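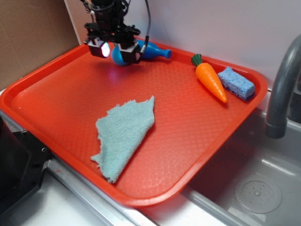

Grasp planners should be allowed to say no. Most of the ones I have worked on are not. They take a segmented cloud, score the candidates, and return the best, even when the best is poor. The controller then executes a bad grasp with full confidence.

A towel is the usual offender. A bottle or a toy carrot has a shape the planner can fit. A bunched towel has folds, and each fold looks like a thin graspable edge. At Fundix we ran the same planner for 14 months before anyone logged the raw scores. The top towel grasp often scored lower than the third choice for a sponge.

Awuor Nzioka argued in October that a rejection threshold only moves the problem upstream, to a task planner with no idea what to do with "no grasp found." She is right about the cost. Ours needed 3 new states and a retry limit of two. I still think that is the correct place for it. The task planner can pick another object first, or ask for a second view. The grasp planner can do neither.

Jokent now returns an empty list below threshold. The change was 22 lines, and most of the review was spent on the name of the flag.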